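**Clatamik** is a pair of hand-held grippers I'm building at home, plus the recordings I make with them. Bedroom jobs only, so far: picking up soft things, straightening them, folding them over. It's version two of everything and I'm having a great time with it!

## What's in the repo

- `print/` – link and finger parts, ready to slice
- `pads/` – the mould for the ribbed blue pads
- `clips/` – 81 sessions, both hands
- `labels/` – one plain text file per session
- `tools/` – the trimming and syncing scripts

The sessions come to 3654 labelled grasps. Of those, 1719 are on fluffy or shaggy fabric, far more than I planned, but fleece is such a brilliant test that I kept going back to it. The pile hides the folds and you have to decide how deep to go in before you close.

## Fabric grasps

Every label gives the hand, the fabric type and the surface underneath. `pinch` means a single fold held between the two pads, and `bunch` is anything thicker than that. Fluffy fabric on a plaid blanket goes down as `pile / woven`. Bedsheets are `smooth`, creased or otherwise.

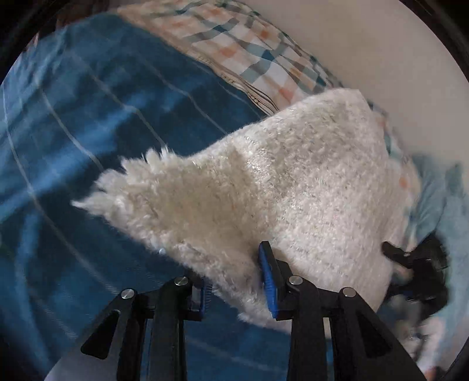 Can I use the clips without printing the grippers?

The clips and labels stand alone, and the loader in `tools/` only needs Python. Print the parts if you want to record sessions of your own in the same format.

## Build notes

I print the links flat in matte black at the Briltham shared workshop, where the bed is bigger than mine. The pivots are plain screws, so get them snug and then back off a quarter turn. Too tight and the fingers stop closing evenly (took me most of June to spot that one).

The Humphreys spring kit fits the old links only. For the new ones, use the softer springs in the Nandeck parts list.

## Known problems

- Left and right clips drift apart past 3000 frames. Run `sync.py` first.
- Sessions 12 and 13 have no surface label.
- Long fibres catch in the inner pivots. Tweezers!

Fixes and new sessions are very welcome. Open an issue before sending big files.

Eamon Costello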